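Community > Cukeddale > Food & Market

Cukeddale's kitchen swap is back in June, and yes, I'm already saving jars

14 comments | 31 shares

If you missed the kitchen swap last year, you missed me dragging a bread machine across the parking lot in a wagon with one bad wheel. So I'm very happy to report that it's coming back this June, in the old Luik building on the creek side of town, and it's going to be bigger!

Plates, bowls, crates, canning gear, all of it is welcome. 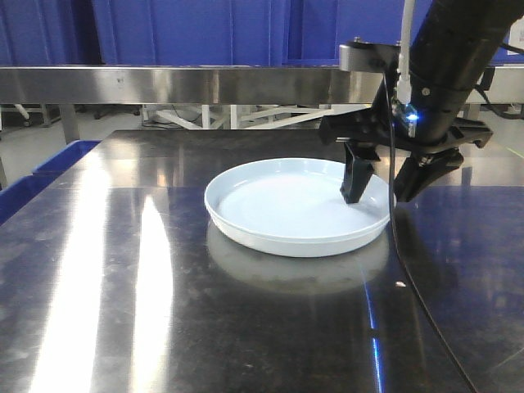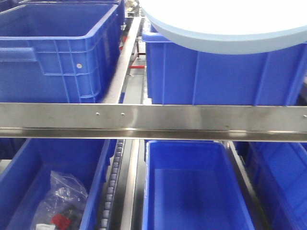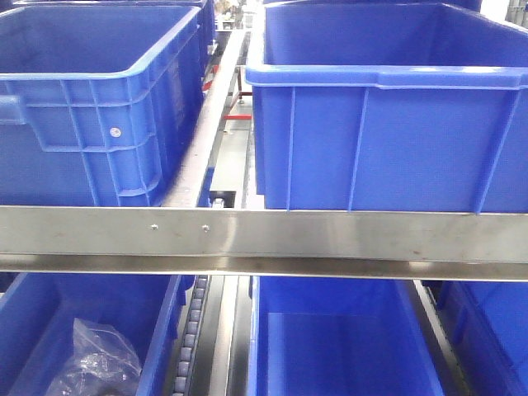

I called Mitali Jayawardena, who is running the swap again, and she told me the town has put up $3000 for it. Last year it was $2000, and most of that went to renting tables (I had no idea tables cost that much). The extra money pays for a second room, so the canning stuff gets its own space and you won't have to squeeze past the cookbooks to reach the lids.

The rules are pretty much what they were. You bring clean kitchen things that still work, you get a ticket for each one, and you trade your tickets for whatever you like. No knives this time, and no glass that's already chipped. Mitali was firm about the chipped glass. Drop-off starts at 8 a.m. and the doors open to everybody at 10, and if you have nothing to bring you can still come in for the last hour and take what's left for free.

There's going to be food too, thank goodness. Dinesh Rana is bringing his flatbread griddle, and he says he's making enough dough for 100 people. I ate four of those last year standing up, with the onion relish, and I'd do it again. Kadri Paju will be showing folks how to put up quick pickles at noon and again at 2, and she asked me to mention that you should bring your own jar with a lid that fits. One jar each, please!

The one thing still up in the air is parking. The Skundmont road is getting new pavement, and the crew may or may not be done by then. Laine Jankauskaitė at the town office said to plan on using the school lot and walking over the footbridge, which takes maybe five minutes, more if you're hauling a bread machine. She's hoping to have a cart going back and forth for people with heavy loads, but she couldn't promise it when we talked.

Anything that doesn't find a home goes to the church pantry in Skundmont at the end of the day. If you want to help pack up, just show up at 3 and look for Mitali, she'll be the one with the clipboard. I'll be there too, probably with pickle juice on my shirt.

14 comments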